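How to count stock by hand without doing it twice

4 min read

Every few years someone sells a small warehouse an app that promises to end counting. I've used three of them. Each was only as good as the number a person typed in on day one, and that number was usually wrong. So learn to count first.

Start by closing the shelf. Nothing goes in or out until you've finished, whatever sales says. If you can't close it, count before 7 a.m. or skip it, as a count taken during picking is a guess with a signature on it.

Next, choose a batch size and stick to it. I like tens for small parts. Twelves look tidy in a box and cause trouble on paper. 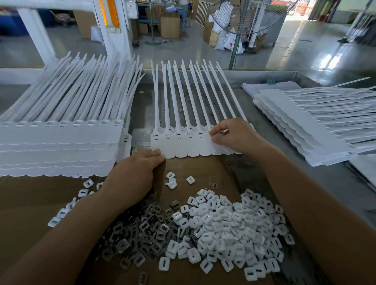

Write down each batch as you finish it. Don't carry a running total in your head. Last January we had a bin at Trundamden that the system put at 710. My first pass gave 644, and Philomena Ní Chonaill, counting without seeing my sheet, got 644 too. The app had been sure of itself for months.

That second count has to be blind. Show people the expected figure and they will find it — I've done it myself.

Weighing scales are the usual shortcut. They're fine for heavy, identical parts. For light plastic items I don't trust them. Weigh 197 pieces you've counted by hand, and if the scale says anything else, put it away.

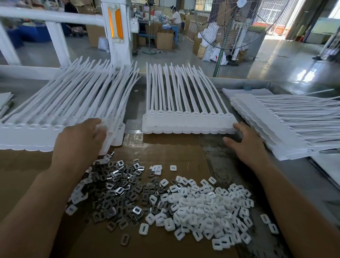 Security seals in a row of ten, with a thicker stack to the left.

When the two counts disagree, recount the batches and leave the totals alone. Most errors are one missed line or one line written twice. Only change the system figure once both sheets match, and keep the old number in the notes. Darragh Geraghty used to overwrite his, and we never did find out where the missing cartons went.

Partial boxes get counted last, opened, every time. The label on the side tells you what was packed, maybe.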